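Getting Your Ballot Filled Out at the Kitchen Table (and Mailed in One Piece)

July 18, 2022

Every time an election comes up I get the same handful of messages from readers who've lost the envelope, or set a coffee cup on the ballot, or found last spring's voter guide under the fruit bowl and studied it for an hour before noticing the year. I've done all three myself, so please don't feel bad! Over time I've worked out a few household habits for voting by mail, and my brother-in-law Roel Van Hecke, who is a far tidier person than I am, has added a couple of his own.

Give election mail its own spot. I use an old napkin holder on the counter next to the toaster. Anything from the county goes straight in there, unopened if I'm busy, and nothing else is allowed – no coupons, no school forms. A file folder with a clothespin on it works just as well if you're short on counter space.

Clear the table before you open anything. I mean really clear it, then wipe it down and let it dry. Jam is the worst offender in our house, and butter isn't far behind, as it soaks right through paper and leaves a clear spot you can't get rid of. If you do spoil a ballot, don't scrub at it. Call your elections office and ask how to get a replacement.

Read the instructions sheet first, all the way down, even if you've voted this way for years. Ink color, how to fill the oval, whether there's an inner envelope, where the signature goes – these things differ from place to place and they do get changed.

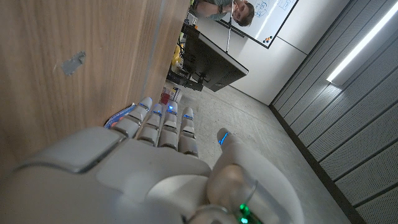

Keep one good pen with the papers. Ours lives in the napkin holder, tied on with kitchen string, and the whole family knows it's off limits for grocery lists. Try it on scrap paper before you start. If it skips, warm the tip between your fingers for a minute and scribble some circles, and if it still skips, throw it out and get another. Felt tips can bleed through to the other side, so I stay away from those unless the instructions ask for one.

Make a practice copy. Most counties put a sample ballot online, and I like to print it and mark that one up over a few evenings while supper's in the oven. Then filling out the real one takes no time at all. Roel does his in pencil and writes little questions to himself in the margins, mostly about the judges.

For an envelope flap that won't stick, use a damp sponge in a saucer and press the flap under a heavy cookbook for ten minutes. Go easy on the water. If it's humid where you live, store the envelope flat with a piece of wax paper under the flap so it doesn't seal itself before you're ready (mine did, one sticky September, and I had to phone the county about it).

Put the deadline on the refrigerator, and put it there twice: once for the day it's due, and once for the day you plan to send it, a good week earlier. Check whether your county goes by the postmark or by the day it arrives. And if you'd like to vote in person after all, write your precinct's address on the same note, with the opening hours. Polling places move, and last year's church hall may not be this year's.

Once it's all signed and sealed, I set the envelope on top of my car keys.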